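Trying to identify a village drama with a red cardigan, seen at a festival years ago

Posted by Thitima Onsri in Film and TV Help
17 March 2018

I'm hoping someone can put a title to a film I saw once and have never been able to find again. It was at a small festival in October, some years back, in a hall that held 200 people at most. The program only listed it as "Surprise Feature," and I missed the opening titles because the bus was late.

What I remember: a widow in a hill village raises goats. The county builds a reservoir and her lower field goes under. She is paid for the field but the money goes to her brother-in-law, because his name is on the paper. She spends the rest of the film walking to different offices with the same folded letter. There is a clerk who keeps sending her to another window. Near the end she sells the goats, all but one. The last shot is the goat on the dam.

The mother wears a red cardigan all the way through, even in the summer parts. Mine is close to it, except hers had buttons and I don't think it had the gray trim.
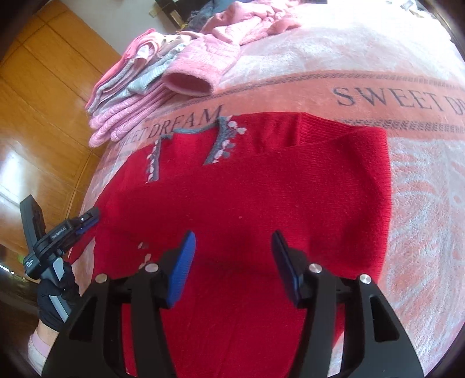
Red knit with a gray V-neck and small leaf sprigs.

It was in color, subtitled, and I would guess under two hours. The subtitles were yellow. I don't know the language. My friend thought it was Turkish, and I thought it was something from farther east. There was very little music, only a man playing a stringed instrument at a wedding.

I have already tried searching for goat, dam, widow, reservoir and letter in every order. I also wrote to the festival, but the address bounces. It is not The Fourth Window, which everybody suggests. That one has a son in it.

Thanks for any help.

Kiran Mathur

I'm fairly sure this is The Lower Field, the second feature by a director who signed himself only as Esfahani. It went around the smaller festivals as a surprise title because the distributor, Zastero, hadn't settled the rights and didn't want it named in print. That would explain your program.

Points that match: the brother-in-law and the paper, the clerk with the windows, yellow subtitles (Zastero used yellow on everything in those years), and the goat on the dam. Points that don't: she sells the goats in the middle, before the second trip to the county seat. In the last part she is going back to buy one of them. I can see how that would get turned around in memory, as the buying and selling scenes are both shot from across the same road.

There are two cuts. The festival cut is 23 minutes longer and has the wedding. The one released later drops the wedding completely and goes straight from the flooding to the first office. If you remember the man playing, you saw the long one. 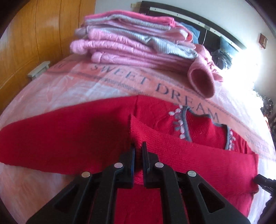
As for seeing it again, it's not easy. There was a disc from Broltik, a run of 800 copies, and it has the short cut only. The transfer is dark and the office scenes suffer for it. The subtitles were redone for the disc and are white. They also translate the clerk's line as "Come back tomorrow" every time. In the festival print he says something slightly different at each visit, and I think that matters, because you can hear him getting embarrassed.

The long cut has not been on disc that I know of. A university library may have a screening copy. Ask for it by the director's name, as the title has been translated several ways: The Lower Field, The Field Below and, in one catalog, Downfield, which makes it sound like a football picture.

Teodor Dobre

Could be The Goat Seller? I haven't seen it but it has a goat on the poster.

Bevan Whitcombe

Kiran has the right film. I have the Broltik disc and can add a few things.

It is region locked, so check your player before you spend money. Copies turn up secondhand, but look for the booklet, which is often missing. The booklet has a 5 page interview with the lead actress, who had never acted before and went back to running a shop afterward. The interview also covers the wedding sequence and says why it was cut: the musician's family wanted it out.

I don't agree about the transfer. On my set the offices look fine once the brightness is turned up a little.

Thitima, on the cardigan: it has buttons, you're right, and one is missing from the second office on. She also wears it in the short cut from start to finish. The only time it comes off is when she wraps the newborn kid in it.

There was talk on the Pratorex board of a new release with both cuts. The last post in that thread is old, so I wouldn't wait for it.

Thitima Onsri

That's the one. I had forgotten about the newborn kid until I read this. I'll try the library first, as I'd like to see the wedding again. Thank you both, and Teodor too.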